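Subject: Re: Open day at Lomska — who's coming, what do we need

Hi all

Quick one before I lose the afternoon. Answers to Suqin's questions below hers, then the stuff I forgot last time.

> From: Suqin Yin
> To: openday list
>
> Vimala, three things.
> 1. Is it still 10th March? The Wetex people have it down as the week after.
> 2. What are we showing on the small table? In January we said sorting only, but Menon asked if visitors could see it pick up soft things as well.
> 3. Can visitors touch the arm? Last time a lad had his hand on it before I got across the room.
>
> Also I can do mornings but not the whole day.
>
> Suqin

1. Yes, still that date. I've written to Wetex, no reply yet. If anybody has a phone number for them please ring.

2. Small table is tidying. Arm starts over the flowery table, things get put out, it picks them up and moves them. The pig stays in, children go straight for it and it's a fair answer to Menon about soft things. Chain in the blue-green tub is for the older ones who want to know about metal and awkward shapes. Little shelf goes at the back with the black legs towards the arm, please don't turn it round — the run we practised needs it that way.

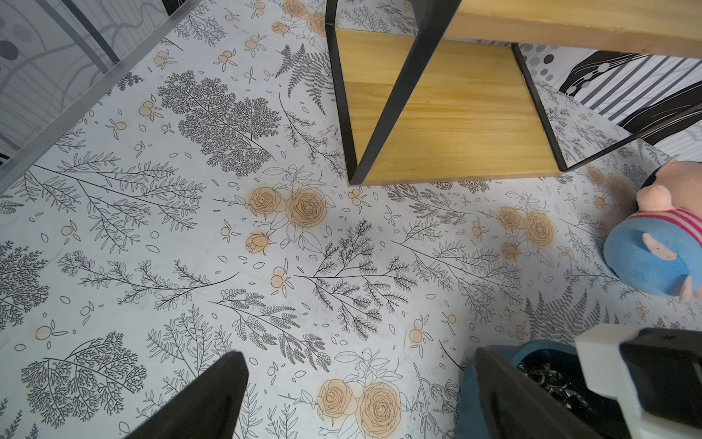

We get 10 minutes per group, so one full go and one where a visitor chooses the object. If the arm drops something, leave it, say so, carry on. People quite liked that last year. Dont restart the whole thing for one dropped toy.

3. No touching while it's moving. Stopped and with one of us beside it, fine. Suqin, could you do the stop button for the morning groups? I'll take it after lunch.

Other bits —

- 31 signed up so far, 23 of them from the school. Room is fine for that if we split them.
- Fluluver are lending the big screen so the back row can see the wrist camera view. Cable is ours to find. I thought we had a long one??
- Budget is 800 and most of that has gone on the coach. So biscuits, no sandwiches.
- Somebody asked about running the arm faster for the demo. No. It looks slow but visitors need time to see what its doing, and I want to be able to talk over it.
- Talk at the start is me, short. If anyone wants to do the bit on how we teach it a new job, please say, otherwise I'll read it off the sheet and it will be dull.

Still need two more people on the door and one to walk groups between rooms. Reply to the list, not just me, or I'll lose it.

Setting up the evening before, from five. Bring tape.

Vimala D'Souza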